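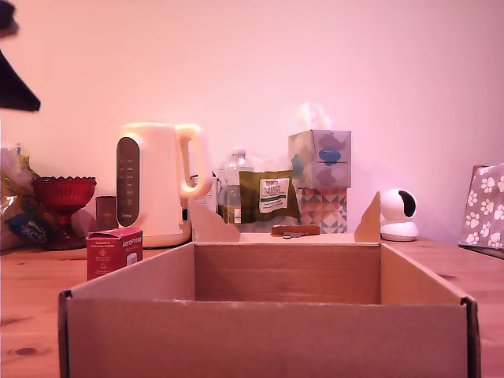 Toddler dress pattern runs small? Sizing help needed

Posted in Sewing for Kids — Tuesday, June 5, 2018

mapplebeck_mom

I want to make my daughter a summer dress for her birthday pictures. I bought the Rurnum sundress pattern secondhand and the size chart page is missing. She is 3 and wears a store size 3T, but she is long in the body and narrow in the chest. I measured her chest at 20 inches. Do I cut the 3 or go up to a 4? The fabric is a cotton lawn and I only have enough for one try. It has not been washed yet.

Charoen Chantharasri

Go by the chest, not the age. I have made this one twice and the bodice has very little ease, so measure the paper pieces before you cut. Add up the front and back at the underarm, take off the seam allowances, and compare that to her chest. You want at least an inch and a half extra for a woven fabric.

If the 3 passes, cut the 3 for width and lengthen the bodice on the line printed across it. Do the front and back by the same amount. Then give yourself a deep hem — two inches if you have the fabric — and you can let it down in the fall.

Wash and dry the lawn first. Mine lost a good bit of length.

zokard

just size up, kids grow. my niece wore hers as a top the next year

pins_and_peas

I would not size up with narrow shoulders. The straps on a 4 slid off my daughter all day and most of our beach pictures from March have one strap down. Sew the straps on last, with her wearing the dress, and pin them where they sit right. An old bedsheet works fine for a practice bodice. You don't need the skirt for that, only the top part and the straps.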